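Collection log, laundry cell, August

Started at 7:40. Goal for the day was more examples of the door-and-basket task for the Dobos set. The target is 600 accepted episodes for this task out of 2000 for the whole appliance group.

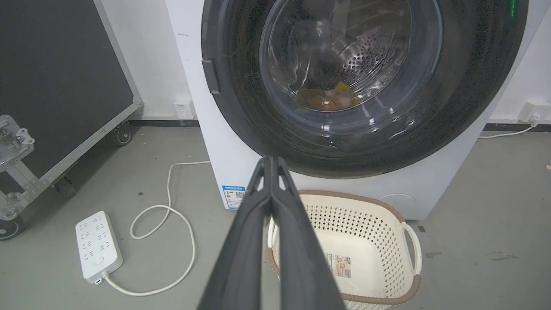
First block was slow. The handle is on the left side of the door ring and it is dark on dark, so on the wrist view there is very little contrast between it and the ring. The operator can find it by eye. The last Divska checkpoint could not, and went for the middle of the glass in 3 of its first 5 trials. Reflections on the porthole are probably part of it. I want episodes with the ceiling lights at half and with them off, window blind up. Added both conditions to the sheet.

Approach height matters more than I had assumed. If the gripper comes in low, the fingers take up a large part of the view and hide the basket. If it comes in high, the basket rim is visible but the bottom of the drum is not, and that is where the clothes end up. Settled on a start pose between the two, with random offsets in all directions. Fixed start poses were the main fault with the July data. The policy learned the pose and very little else.

Load for the morning was the small one: yellow, orange-brown and pink pieces. They bunch together at the bottom of the drum and come out as one lump on the first grasp, or two at most. Good for episode length, poor for variety. After lunch I changed to the mixed load with two towels and a pillowcase. Episodes got longer by a third and the operator's error rate went up. Kept the failed grasps where there was a clean recovery. Erken drops those in their filter, but our last comparison favored keeping them, so they stay in with a recovery tag.

Lost 19 episodes before lunch to a clock offset between the wrist stream and the joint log. The offset grew slowly from the start of the session, so a constant shift does not repair it. Deleted all 19 and restarted the logger between blocks from then on. A check at write time would have caught it. I have put that on my list twice already.

Basket position: the script asks for a new one every tenth episode. In practice it drifts back to directly under the door, where it is easiest to drop things in. Went through the morning block and the spread is too narrow to be useful. For the afternoon I taped marks on the concrete and had the script call a mark by letter — slower, but the spread is now what the plan says it should be.

Cables on the floor are left as they are. Sivport wants clutter in the background for their transfer test and a tidied floor would have to be undone later. Only rule is that nothing crosses the path of the base.

Labeling in the evening. The phase boundary between "door open" and "reach in" is still ambiguous when the arm holds the door and waits. I am marking it at first motion toward the drum. Need to go back and relabel the first block to match.

Upload started 18:50. Tomorrow: half light, mixed load, marks D to F.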